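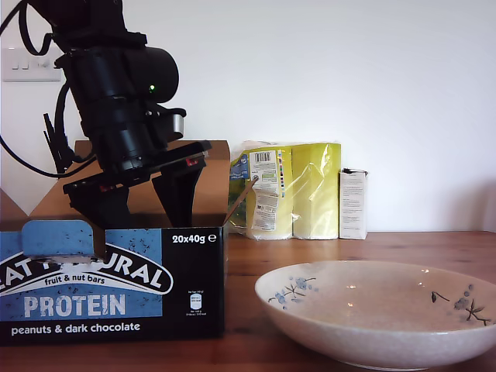 **Figure 3.** Open display box of protein bars, front panel facing out (printed contents 20x40g), with the tear-off tab pulled open.

### 4.2 The box that stays a box

I want to spend a bit of time on the display box, as it gave me more trouble than anything else in the Bredholm study. When I planned the work I had two neat headings in my coding sheet, "food" and "packaging", and I thought every item on a table or shelf would go under one or the other. Then came the snack bars. A display box like the one in Figure 3 is made for a shop counter, but once it's in somebody's kitchen it turns into a sort of drawer. The lid flap stands up at the back, the brand faces the room, and people take bars out of it until it's empty — or nearly empty, which I'll get to.

Of the 47 households that kept a diary for me, 29 bought snack bars in boxes at least once during July. I asked all of those what they did with the box on the day it came home. In 25 of them the bars stayed put and the box went straight on a table, a worktop or a shelf. The other four tipped the bars into a tin or jar and flattened the cardboard that evening. I'd honestly expected it to be closer to half and half, given how much people told me they disliked "shop stuff" lying about!

Pearce's scheme for sorting kitchen containers has a class for "vessels in waiting", meaning jars and tubs kept for later use. I tried it and it didn't really fit, as these boxes aren't waiting for anything. They're in use the whole time. Gumier's idea of the "borrowed container" suits them much better, so that's the one I've used in Table 2, with one small change: I count a box as borrowed only while there's something left in it. After that it goes under waste, even if it sits there for another week (and several did). 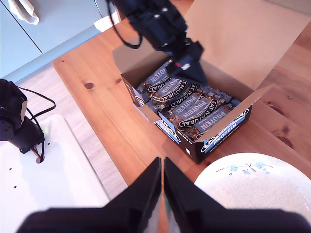 Does a fuller box get treated differently from one that's nearly done?

Full boxes were kept out where people could reach them, and they tended to be moved up to a high shelf or into a cupboard once only a few bars remained.

I hadn't thought to ask this at the start, so I went back to the diaries and pulled out every entry that mentioned moving a box. There were 10 of them, which is thin, and I wouldn't hang a whole argument on it. Still, the wording is nice. One person wrote that the last bars "look sad in all that cardboard". Another kept buying a new box before the old one was finished and dropped the leftovers in on top, so by my rule her box was borrowed for the entire month — I left it in, but it's marked with a star in the table.

The Dodari diaries, which I turn to in the next section, cover crisps and biscuits as well, and there the pattern is a good deal messier.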